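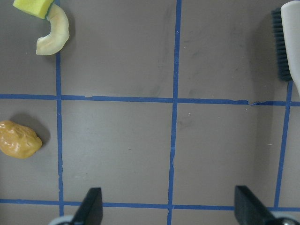 Review: Flillton blue tape, after a lot of abuse

Posted Jul 9, 2021 by Lorena Insaurralde

I never thought I'd write a review of tape, but I like this stuff so much! I bought a roll of Flillton to divide my big gray worktop into sections (sponge goes on one side, brush on the other, middle left free for whatever I'm making) and it has changed how I use the whole surface.

First, the color. Blue on a dull gray top is so easy to see, even late in the evening with only the one lamp on. It tears by hand, it goes down fairly straight if you pull it tight, and you can lift a strip and lay it again while it's fresh. I used five strips and still have most of the roll.

Now the wear. The edges get ragged, I have wrinkles in the center strip, and one of the long crosswise strips has torn right through and curled up at the gap. I scrub pretty hard – a gentler person might do better. My neighbor Kobina Ayaaba swears by the Correia tape, which is thicker, but I found it a pain to tear.

Would I buy it again? Yes, and I already did. Four stars out of five, with the missing one for those edges. If they ever make a wider roll I'll be first in line.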